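Apr 17, 2026

## Torque, rings, and a 3-shot group that lied to me

I spent most of the winter blaming ammunition for a zero that would not stay put. The rifle is a bolt gun in .308 with a 20-inch barrel. The scope is a mid-range 4-16 on a two-piece base, held in Gilladau steel rings I bought used at the Stollport show.

The symptom was a slow climb. I would zero at 100 yards, shoot a decent group, put the rifle away, and come back to find the point of impact up and slightly left. Never by much. An inch one trip, an inch and a half the next. I would dial it back and go home.

### What I checked first

Action screws. Both were at the stock maker's number. I marked them with paint pen and the marks had not moved after the next trip.

Parallax. I had been leaving the side knob wherever it was. Setting it properly tightened things a little, but the climb stayed.

Crown and bore. I cleaned to bare metal and shot the fouling back in. Groups opened for the first few rounds and then returned to normal size in the wrong place.

Load. This one ate the most time. I had changed powder lots in July and assumed the new lot was faster. I loaded a batch with the old lot and a batch with the new one and shot them side by side. The two groups overlapped. Both were high.

### The part I got wrong

My zero check was a single 3-shot group. With a rifle that averages an inch, the center of three shots wanders quite a bit by chance, so I was adjusting the turret to chase noise on top of a real shift. Some trips I was correcting in the right direction and some trips I was making it worse. My notebook from that stretch is useless as a record of the actual drift.

I now shoot ten at one aiming point and measure the center of the whole thing. It costs more, and I adjust far less often.

### Finding it

I pulled the scope. The rear ring had left a shiny crescent on the underside of the tube, on one edge only. The front ring had left an even gray band. With a straight bar laid in the lower halves, I could see light under one side at the rear. The rear base was sitting slightly proud on the receiver, so the rings were bending the tube, and the tube was creeping forward under recoil to get comfortable.

The fix was to bed the rear base. I degreased the receiver, put release agent on the screws and the receiver, laid a thin skim of Owino steel epoxy under the base, and let the front base and a straight bar set the height. It sat overnight with the screws barely snug. After cure I torqued the base screws, lapped the rings with a few light strokes, wiped everything down with solvent, and remounted.

Ring cap screws went in dry at 18 inch-pounds, in a cross pattern, with the gap kept even on both sides. My old Bavau driver reads high, by the way. Compared against a friend's newer wrench, it was letting go well before its setting. It now lives in the drawer with the bore snakes.

### Results so far

The round count on this barrel was 542 when I remounted. I have fired 14 to settle it and get a rough zero, then a ten-shot group on each of three trips. The centers of the three groups are all within a quarter inch of each other, which is less than I can hold on purpose.

There is a witness mark on the tube at the rear ring. If it moves I will post it. Next job is the trigger, which has developed a little creep that I would like to measure before I touch anything.
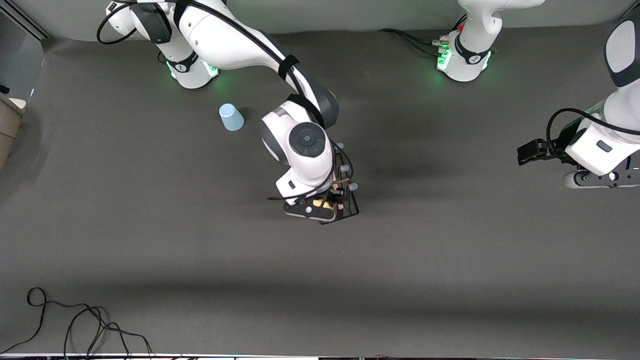

*White arm, green base light, gray tabletop.*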